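About the Irngate Robotics Club

Irngate Robotics Club is an after-school and evening club for people aged 14 to 19 who want to build and program robots that work in ordinary rooms. We are part of Irngate School but membership is open to students from any school or college in Grondalness. You don't need to have done any programming before you join.

The club was started by Inese Adomaitis, who teaches physics at Irngate and still runs the evening sessions. In the first year there were no arms at all, only wheeled kits on a classroom floor. Ilse Koster joined later to teach the programming side and now looks after the competition team as well.

We have 53 members at present. Most come once a week. The competition team comes more often, particularly from January onwards.

What we do

The main work of the club is the Household Tasks project. Members choose a small job that a person does at home without thinking about it and try to get a robot arm to do it. Current tasks include wall controls, drawers, and picking up bottles. Members work in groups, and each group keeps its own logbook.

Wall controls have taken up most of this year. A thermostat is fixed in place, which helps, but the hand has to arrive at the right height and stop at the right distance, and a small error at the shoulder becomes a large one at the fingertips.

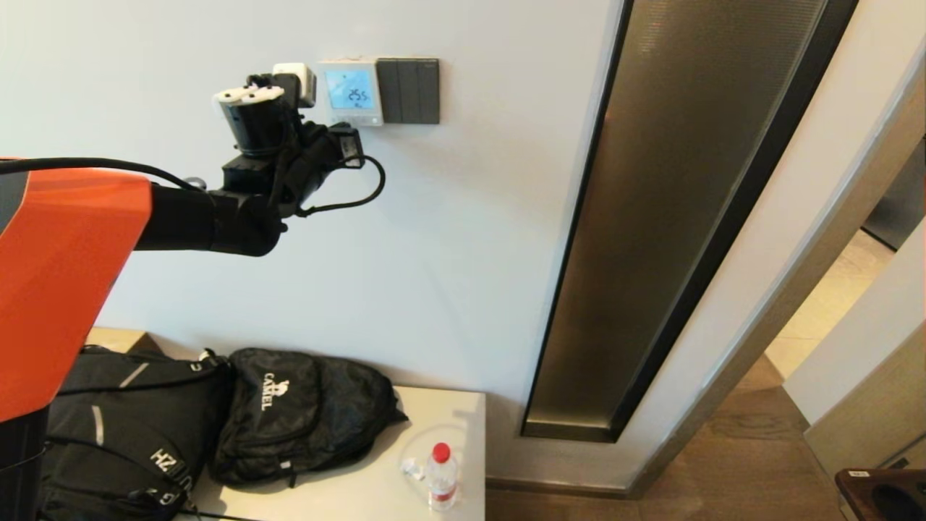

Groups on this task begin by moving the arm by hand and saving the positions. Once they can repeat a reach reliably at low speed they write the movement as a program, and after that they are allowed to change the starting point. Pressing comes last. We ask for ten clean approaches in the logbook before anyone tries to press anything.

The second strand is gripping. Bottles are harder than they look to beginners. Clear plastic is difficult for a camera to pick out, and a bottle lying on its side can roll when it is touched. New members usually start with wooden blocks and move on to bottles in their second term.
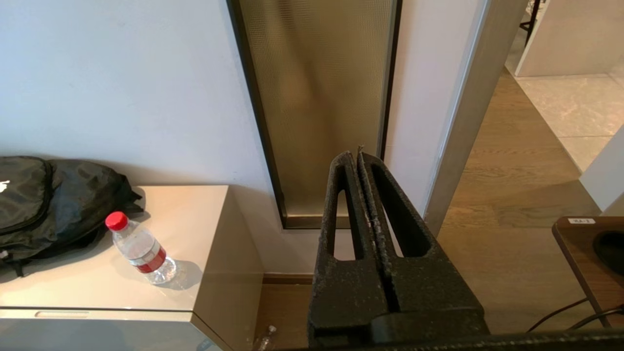 The two-fingered gripper, with a bottle on the cabinet to the left.

Each arm has a small camera near the gripper, so the group can look back at what the robot had in view at any point in a run. Our members have recorded and labelled 1,738 short runs so far. The target for the end of the school year is 3,000. Labelling is dull work and everyone does some of it, including the staff.

Software

We use a program called Swati to record runs and play them back. It was written by former members and is kept going by the present ones. It does three jobs: it stores the camera pictures alongside the joint positions, it lets you cut a run into steps, and it flags any run where the arm went faster than the limit. New members are shown Swati in their first session and are normally using it without help by the fourth.
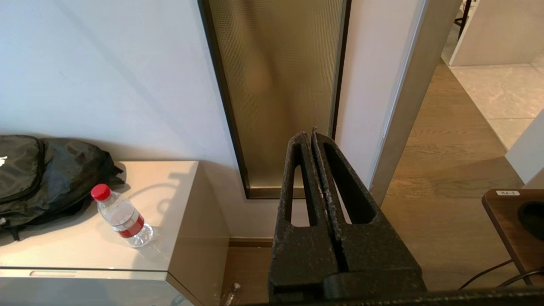
Gripper camera view, fingers close together.

Competitions

The competition team enters the Brarnonix Challenge every year. Teams are given a list of household tasks in advance and have a fixed time to attempt as many as they can in a room they have not seen before. We came fourth last year and lost most of our points on drawers. The handles in the competition room were a recessed type, and we had only practised on knobs. Recessed handles are now part of the normal practice list.

Places in the team are decided by logbook and attendance. You can be in the team without being a programmer. Last year's team had one member who did nothing but test plans and timings.

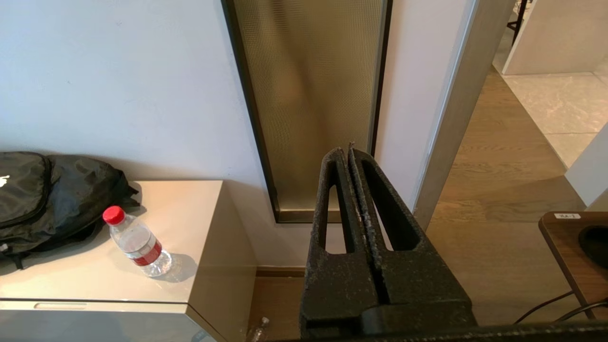 Joining

New members can start at the beginning of any term. Come to an open session first, which runs from 4.30 pm to 6 pm, and have a go on one of the practice arms. Evening sessions for existing members run until 8 pm.

There is a termly fee that covers parts and printing. Students who receive free school meals do not pay it. Long hair must be tied back when the arms are switched on, and everyone takes a short safety test before working without a member of staff beside them.

To book a place at an open session, leave your name at the Irngate School office or speak to Inese Adomaitis or Ilse Koster.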